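Section 4. Setting up a class in Drotix Classroom Survey

Read this bit before the first lesson. Takes one free period, less if your student list is clean. Covers: making the class, loading the background questionnaire, setting the groupings, running it, getting the tables out. Marking essays is in Section 6, not here.

Written for sociology teachers doing the education unit (class, gender, ethnicity and achievement) but works for any unit with a survey in it.

Before you start

- Staff login, not student login. Student logins can't see the Setup tab at all.
- Your class list as a CSV. One row per student. First column must be the student code, not the name.
- School sign-off for the background questions. Some schools need a letter home first. Check.
- The Zanier question bank, already unlocked. If it shows a gray padlock go back to Section 2.

4.1 Make the class

1. Log in, go to Setup, then New Class.

2. Type a class name. Keep it short. The name prints on every table and long ones get chopped.

3. Pick the course level. This decides which version of the questions the students see. Can't be changed later without starting the class again.

4. Upload the CSV. Wait for the green bar. If it stops partway, there is usually a stray comma in the file. Fix, re-save, upload again. It will overwrite the first try, no need to delete.

5. Check the number of rows against your register. Do this now. Adding a student later works but they land in the group called Unassigned and you have to move them by hand.

Note: class limit is 66 students. Bigger year groups, split into two classes and merge the tables at the end (4.5).

Caution: do not put real names in the student code column. The code shows up in the export, and exports get emailed around.

4.2 Load the background questionnaire

The standard one has 22 questions. Parents' jobs, books at home, quiet place to do homework, paid tutoring, travel time, who helps with schoolwork, and so on. Students can skip any of them.

1. Open the class. Click Questionnaires, then Add from bank.

2. Choose Home and School, standard. There is also a short version but it leaves out parental occupation, so no class tables. Only use short if you are doing gender or setting and streaming.

3. Preview it as a student. Go all the way to the last screen. Takes a few minutes, worth it.
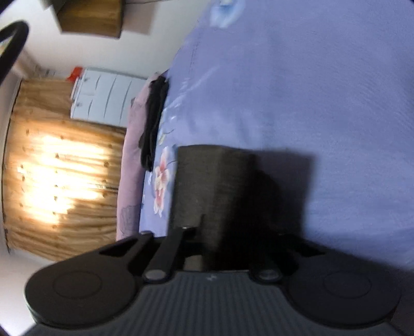

4. Turn off anything your school hasn't approved. Slider on the right of each question. Turned-off questions stay in the table as a blank column, this is normal.

5. Save. Then Save again on the pop-up. The first one only saves a draft.

Note: wording can be edited but then your results will not line up with the comparison data set. If you change a question, tick Local wording so the software knows to leave it out of the comparison.

4.3 Set the groupings

This is the part people rush and then have to redo.

1. Go to Groupings. You will see two schemes, occupational and material.

2. Occupational sorts by parents' jobs. Three bands by default, can be set to five. With one class use three. Five bands on a small class gives you cells with one student in them.

3. Material sorts by the answers on books, desk, internet, own room. It is a rough score and should be treated as one. Good for a discussion of material deprivation, not good for much else.

4. Pick one scheme as Main. You can run the other as Second, and the software will cross them for you.

5. Set Minimum cell size to at least five. Anything under that prints as a dash.

Caution: never project a table with the minimum cell size switched off. In a small class students can work out who is who in seconds. If a table is nearly all dashes, drop to two bands or use the comparison set instead.

Caution: the bands are labels for a lesson, they are not a judgment on anybody's family. Say so out loud before you show anything. Page 3 of the teacher notes has a short script you can read.

4.4 Run it in the lesson

1. Open the class and press Start session. A join code comes up. Code lasts until the end of the school day, so an 8 a.m. code is fine for a repeat group after lunch.

2. Students go to the join page and type the code, then thier student code.

3. Watch the counter at the top right. It counts finished forms only. Half-done ones sit in the Waiting list.

4. Give it fifteen minutes. Slow readers can use the read-aloud button, headphones needed.

5. Press End session when done. Students still working get a warning and two more minutes.

If a student is absent, leave the session open as Homework mode until Wednesday or whatever day suits. They can do it from a phone.

Note: students who opt out should be given the reading on cultural capital in the activity pack. Mark them as Opted out, not Absent, or they keep getting reminders.

4.5 Get the tables

1. Results, then Tables. Pick the outcome you want down the side: predicted grade, last test score, or hours of homework.

2. Pick the grouping across the top.

3. Choose Percent or Count. Percent is easier to talk about, count is more truthful with a small class. Print both if you have the paper.

4. To add the comparison column, tick McPhee set. It holds 1720 forms from trial schools, collected with the standard wording. Not a national sample. Tell students that, it makes a decent methods question on its own.

5. Export as CSV or PDF. The PDF drops the notes column.

To merge two classes: Results, then Merge, tick both, give it a new name. Both must use the same scheme and the same number of bands or the button stays gray.

Note: if you use Korkar for your gradebook, the export will import straight in, but only the CSV and only with the header row left alone.

4.6 Common problems

Join code not accepted. Student is typing the letter O for zero. Codes have no letter O in them.

Everybody is in one band. Parental occupation was switched off in 4.2 or mostly skipped. Turn it back on, or switch Main to Material.

Table loads forever. More than 200 rows in a merged class. Export it instead and open in a spreadsheet.

Percents do not add up to 100. Rounding, or opt-outs are being counted. Untick Include opt-outs.

Comparison column missing. You ticked Local wording on the question. See the note in 4.2.

4.7 Clearing the data

Forms are kept until you delete them or until the class is closed, whichever is first. To delete, go to Setup, Class, Clear forms, then type the class name to confirm. Tables you exported are seperate files and have to be deleted by you.

Do this at the end of the unit. Cannot be undone.

Next: Section 5, Writing your own questions.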